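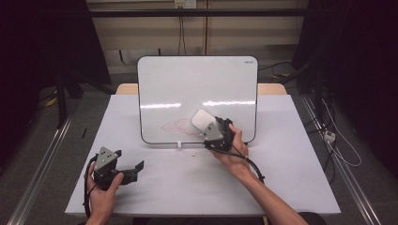 Suchbegriff eingeben … Suchen

Wesevum – Datensatz Besuche bei Abgeordneten

4. November 2021, von der Redaktion Drandum

Was drin ist: 771 Gesprächsnotizen aus Wahlkreisbüros, Thema Strafvollzug und Entlassung. Eine Zeile pro Gespräch. CSV, UTF-8, Trennzeichen Semikolon. Bitte nicht mit Excel speichern, zerschießt die Umlaute.

Spalten: id, monat, wahlkreis, thema, position, wiedervorlage. Position ist von Hand kodiert (dafür, dagegen, offen, k. A.). Bei 54 Zeilen fehlt der Wahlkreis, kommt noch.

Quelle: Papierbögen, abgetippt in Joo, dann Export. Rund 80 Bögen waren doppelt, sind raus. Version 2 ersetzt die alte komplett – ids haben sich geändert, also nicht mischen!

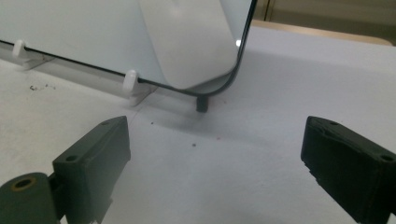
Weiße Tafel mit schwarzem Rand, im Standfuß aus Kunststoff.

Nicht drin: Namen von Gefangenen und Angehörigen, Aktenzeichen, Telefonnummern. Falls doch noch was auftaucht bitte sofort melden, Zeile wird gelöscht.

Grenzen: nicht repräsentativ. Wer keinen Termin gibt, kommt nicht vor. Kodierung subjektiv, vor allem bei "offen". Keine Ranglisten von Abgeordneten draus bauen.

Skript orko_check prüft Spalten und leere Felder. Läuft ohne Parameter im selben Ordner. Warnungen zu wiedervorlage kann man ignoriern.

Lizenz: Nutzung frei für nicht kommerzielle Zwecke, Wesevum als Quelle nennen.

TODO: Themenliste aufräumen, Spalte monat vereinheitlichen (mal Zahl, mal Wort)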